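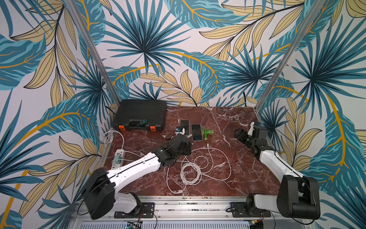 4. Clearing and sorting the tabletop

Do this before anything gets cleaned or put away. Marble top, so no dragging. Lift everything.

4.1 Phones first. Pick up, check the case is on properly, set down again toward the back. Face down is fine if the case has a raised rim. No rim, face up.

4.2 Cables next. White charging cable: unplug from anything it's plugged into, both ends. Hold by the plastic housing, never by the thin cord. Coil loose, hand-width loops. Tight coils kill the cord right where it leaves the connector.

4.3 Plumbing bits. Green fitting with the brass thread goes in the Praniswood hardware tray, not the cable tray. Grit off a thread gets into connectors and then you're picking it out with a toothpick.

4.4 Crumbs. Leave them until step 6. Wiping around small parts just moves teh mess.

NOTE: Two trays only. If you need a third, you're keeping too much on the table.

CAUTION: Brass threads scratch. Put the fitting down on its plastic side, on a cloth if there is one.

5. Cleaning a dirty USB-C connector

Don't skip. White plastic shows everything and the dirt ends up in the phone port sooner or later.

5.1 Cable unplugged at both ends. Check again.

5.2 Dry brush, soft. Old toothbrush ok if it's never had paste on it. Brush away from the metal tip, toward the cord.

5.3 Specks still there? Cloth barely damp with isopropyl alcohol. Wipe the plastic housing only. Nothing wet on or in the metal tip.

5.4 Let it sit 30 minutes. Longer in a humid room.

5.5 Look into the tip under a good light. Lint inside: wooden toothpick, gentle, no pins or needles.

5.6 Bend the strain relief a little each way. Cracks or bare wire showing, bin the cable. Tape is not a repair.

CAUTION: No bleach, no kitchen spray, no vinegar. Vinegar will dull the marble too, so keep it off the table completely. 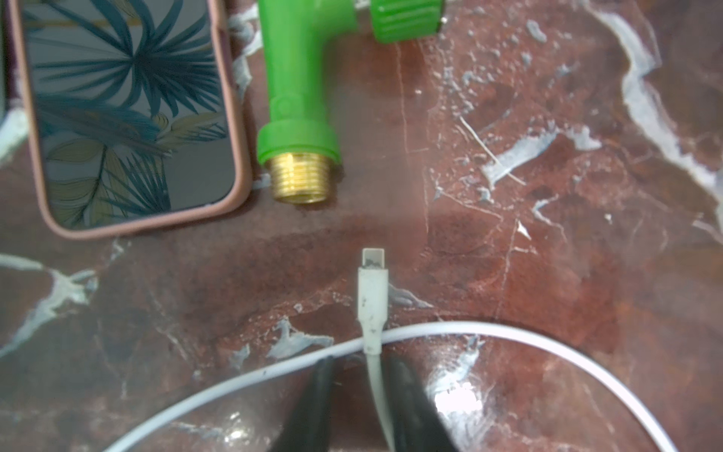
Reader comment, Holatetti: Did the brush, then the alcohol, and the gray marks on my white plug didn't budge. Melamine sponge took them off in two passes, dry, barely any pressure. Might be worth adding, with a warning to keep it off the glossy phone cases since it took the shine off mine.

Reply from Dondamard support: Thanks, agreed on both. Use the sponge after 5.3 if the marks stay, plastic housing only. Brush off the white dust before you plug in. Will go in the next revision.

6. Wiping down and putting back

6.1 Everything off the marble and into the trays. Phones too.

6.2 Dry cloth first for the crumbs, back to front, catch them in your hand. Do the front rail last, it collects whatever falls off.

6.3 Damp cloth, drop of mild dish soap. Then plain water, then dry. Streaks on dark stone are nearly always leftover soap. Don't mistake the veins for streaks and scrub at them.

6.4 Phones back first, then the cable. Leave a gap between them so you can pick one up without catching the other.

6.5 Fitting stays in the hardware tray. If it has to go back out, far side from the phones.

NOTE: Replacement tray liners are part 849, order thru Dondamard. Cut to size with scissors, smooth side down.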